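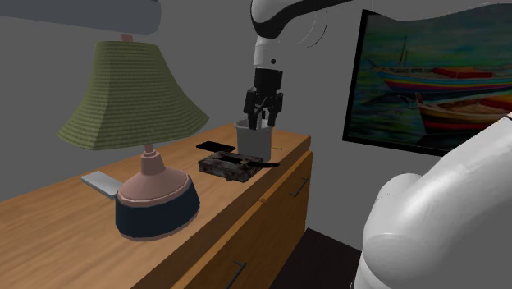

The dresser and the green lamp.

Home Stories Poems Archive Submit

The Top Drawer
by Aliki Vrettos
2025-01-13

My uncle Dougal left me the dresser, and he left my cousin Grigoris whatever was inside it. I swear that's how the will put it. So there we were in June, the pair of us in a rented van to Bralley, arguing the whole way over who'd be carrying what.

"You get the wood," Grigoris said. "I get the treasure."

"You get the socks," I said.

It was socks, mostly! Socks in the bottom drawer, and a scarf that smelled like cough drops. The top drawer wouldn't open. Grigoris pulled, I pulled, then he lay on the floor and pushed up from underneath while I pulled again (my idea, and a bad one, he had a sore shoulder for three days). We gave up and ate sandwiches on the bed.

Mrs. Moschos from next door came in without knocking, the way she always did when Dougal was alive. She looked at us, looked at the dresser, and bumped the side of it with her hip. Out slid the drawer.

"He never could do it himself," she said. "He'd call me over."

Inside were letters, bundled up with kitchen string. Grigoris turned the first one over and it was her handwriting, the same loopy M as on the jam jars she gave us every Christmas. He went red right up to his ears. I got very interested in my sandwich.

"All those years, and you lived next door," he said finally. "Why would you write?"

"Well, he liked getting mail," she said.

Grigoris stood there holding his whole inheritance, and then he put it in her hands, string and all, and asked if she wanted a ride anywhere. She said where on earth would she want to go, she was making soup.

We ate two bowls each. Then we carried the dresser down the stairs and he complained on every single step, and the top drawer, of course, slid open by itself and hit him in the knee.

More stories
The Ferry to Jolura
What Dima Said to the Dentist
266 Stairs
My Mother's Other Piano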